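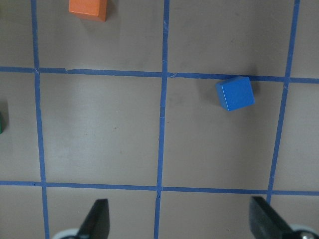 Please tell people to turn the jerseys inside out before they go anywhere near the machine, wrote Rūta Krūmiņa. I lost the numbers off two good shirts before I learned that one, and the zipper on a warm-up jacket did most of the damage.

Done, and it goes first! Inside out, zippers closed, Velcro straps pressed shut. I'd add a mesh bag for anything with a drawstring, unless you enjoy fishing a cord back through a waistband with a safety pin at bedtime.

We got a big pile of mail after the last gear page, and most of it was laundry. So this one is mostly laundry too, with shoes, mouthguards, pumps and a few odds and ends from the repair bench at Firncombe. Winter season wraps up in February for most of our teams, and a lot of kit is about to be stuffed into a bag and forgotten until fall. Let's not do that this time.

Getting sweat smell out of polyester

The shiny, stretchy shirts hold on to odor in a way that cotton never does. More detergent makes it worse (I was a double-scoop person for years). The extra soap stays in the fabric and traps everything you were trying to wash out.

Fill a sink or bucket with cool water and add one cup of plain white vinegar for each gallon. Soak the shirts for half an hour, squeeze them out, then run a normal cool wash with half your usual detergent. Skip the fabric softener completely. Never put vinegar and bleach in the same bucket or the same load, as the two together give off a dangerous gas.

Hang to dry. If you have to use the dryer, use the lowest heat and pull them out while they're still a touch damp. Iron-on names and numbers hate heat more than anything else in the house.

Grass, mud and blood

Mud: let it dry. I know it's hard to walk past. Dry mud knocks off with a stiff brush in a minute, and wet mud just gets pushed deeper into the weave.

Grass: rub in a little liquid laundry detergent with an old toothbrush, wait 15 minutes, rinse in cool water, and look before you dry. A stain that has been through the dryer is a stain you own.

Blood: cold water, right away, from the back of the fabric. Hydrogen peroxide from the drugstore works beautifully on white socks, but it can lift color, so test it on an inside seam if the sock has a stripe you care about. 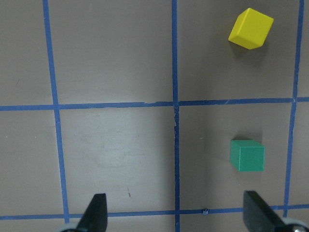
Damián Mendoza
Equipment Manager, Firncombe Youth Sports

Shoes and cleats

Pull the insoles the minute you get home. It takes ten seconds and does more for the smell than any spray I've tried. Lay them somewhere with moving air and loosen the laces all the way down so the tongue can flop forward.

Wet shoes get crumpled newspaper, changed once before bed. Plain packing paper is just as good and doesn't leave gray smudges on a light lining. Keep them away from heaters and radiators! The glue along the sole softens, and then you're on to the next section of this page.

For cleats, a cheap dish brush with a built-in scraper on the handle is the best tool in my garage. Brush the studs over a trash can, then go around each one with a damp rag. Screw-in studs should come out at the end of the season. Wipe the threads, add a tiny dab of petroleum jelly, and put them back in finger tight. I did 18 pairs this way last spring and every single stud came out again in the fall without pliers.

When the sole starts to talk

A toe that's peeling open can be saved if you catch it early. Clean both sides with rubbing alcohol and let them dry. Spread a thin layer of flexible shoe glue on each side, wait as long as the tube tells you to, then press together and wrap the toe tightly with a strip cut from an old bicycle inner tube. Leave it overnight. Super glue seems like it should work and it cracks the first time the foot bends.

Mouthguards and water bottles

Rinse mouthguards in cool water, brush with a soft toothbrush, and store them dry in a case with holes in it. Hot water will warp them, and so will the dashboard of a car.

Bottles get funky in the valve, and the bottle itself is usually fine. Pop the valve out, soak it in warm water with a spoonful of baking soda, and scrub the little channel with a pipe cleaner. Tirta Hartono uses the small brush that came with a set of reusable straws, and I have to say it's a better fit than mine.

Balls and pumps

Always wet the needle before it goes in. Water is fine, a drop of silicone oil is better, and a dry needle is how valves get ruined. Push it straight, with no wiggling.

Check pressure with a gauge instead of your thumb. The right range is printed near the valve on most balls. Before summer storage, let out a little air so the seams aren't under full strain in a hot shed, and wipe the ball with a barely damp cloth. Leather ones like a cool shelf indoors.

If your pump has gone weak, try this before you buy another one: unscrew the top, pull the plunger, and put a smear of silicone grease on the rubber ring. Mine was headed for the trash and now it hisses along like new. 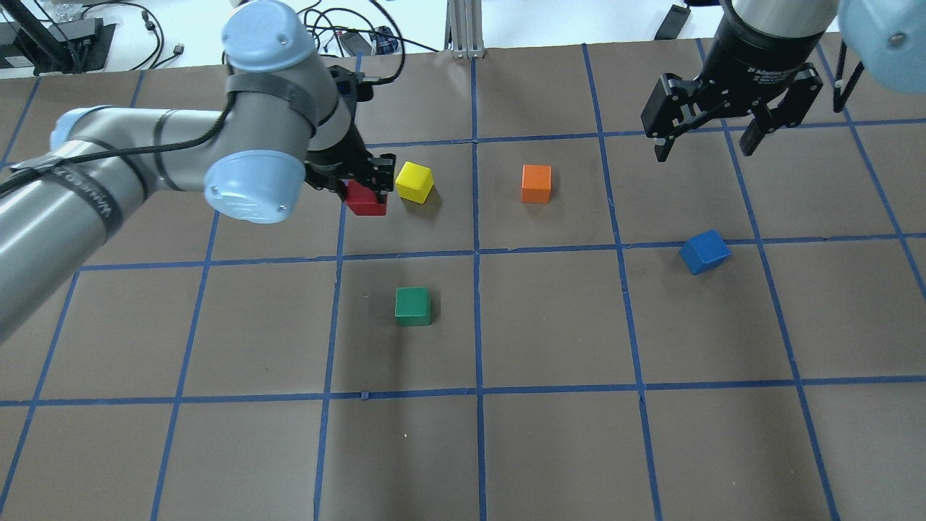

Can I wash shin guards and knee pads in the washing machine?

Most soft pads can go in on a gentle, cold cycle inside a mesh bag, but check the label first. Take out any hard shell that slides free and wash it in the sink with dish soap. Air dry everything, with the foam side up, for at least a full day.

Packing it away

Everything has to be bone dry. Give it one more night than you think it needs. I like a cotton bag or a cardboard box with the flaps open, and I leave plastic totes for cones and pumps, where a bit of trapped damp does no harm.

Tuck a note in the top with the sizes written down, along with anything that needs replacing. Fall sign-up always lands on a Monday evening when dinner is late, and it's lovely to open the box and find that your spring self already made the shopping list.

Next page is bags: broken zippers, torn straps, and the mysterious crumbs in the bottom pocket. Send me your zipper tricks, especially for the big chunky plastic ones!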